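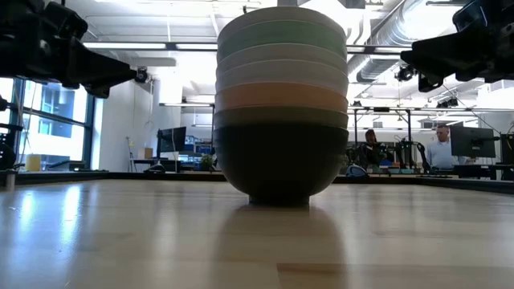
Chapter 2
Stacking and Storing Tableware

In this chapter you will learn to:
– sort bowls and plates by shape before they are put away
– build a stack that can be lifted safely
– plan shelf space for a small dining room
– recognise wear caused by poor stacking

Key terms: foot, rim, nesting depth, seat, working stack

Most of the tableware in a commercial kitchen spends more time in storage than in use. A bowl may be on the table for half an hour at lunch and then sit on a shelf until the next day. How it is stored affects how long it lasts, how quickly staff can set up for service, and whether anyone is hurt taking it down.

Round bowls are a good place to begin. A bowl with sloping sides sits partly inside the one beneath it, so that only a band near the rim shows from the side. The height of that band depends on the nesting depth. Where the bowls are different colours, as in the stack that opens this chapter, the bands are easy to see: black at the bottom, then olive green, salmon-orange, white and so on up to a light grey bowl at the top. The bottom bowl shows much more of its side than the others, right down to the foot.

The foot is the small base the bowl stands on. It is narrower than the rim, and in a stack the foot of the bottom bowl carries the whole load. A tall stack on a narrow foot will tip more readily than a short one. Check that the foot is flat on the surface before you add a second bowl, and look at the column from bench height when you have finished. Any lean shows up at once from there and can be missed from above.

The place where one bowl rests on the next is called the seat. Grit or dried food on the seat will scratch the surface, and matte finishes tend to show these marks sooner than gloss. Bowls must be clean and fully dry before stacking.

A working stack is one that is used every day. It should be kept between knee and shoulder height, and it should be short enough to lift with both hands while you can still see over the top. Reserve stock can go on higher or lower shelves.

Case study: the Brankent Street exercise is set out in Section 2.4, but the basic facts are needed from the start. The Tisten Community Dining Room seats 61 people and holds 479 pieces of tableware. Its storeroom was refitted in June, with shelves 30 centimetres apart. You will work out which pieces belong near the servery and which can be kept in reserve.

Before you read on

Find a set of bowls at home or in the training kitchen. Measure one bowl on its own, then measure two stacked together. The difference between the two figures is the height each extra bowl adds. Write it in your workbook – you will need it for the shelf calculations in Section 2.1.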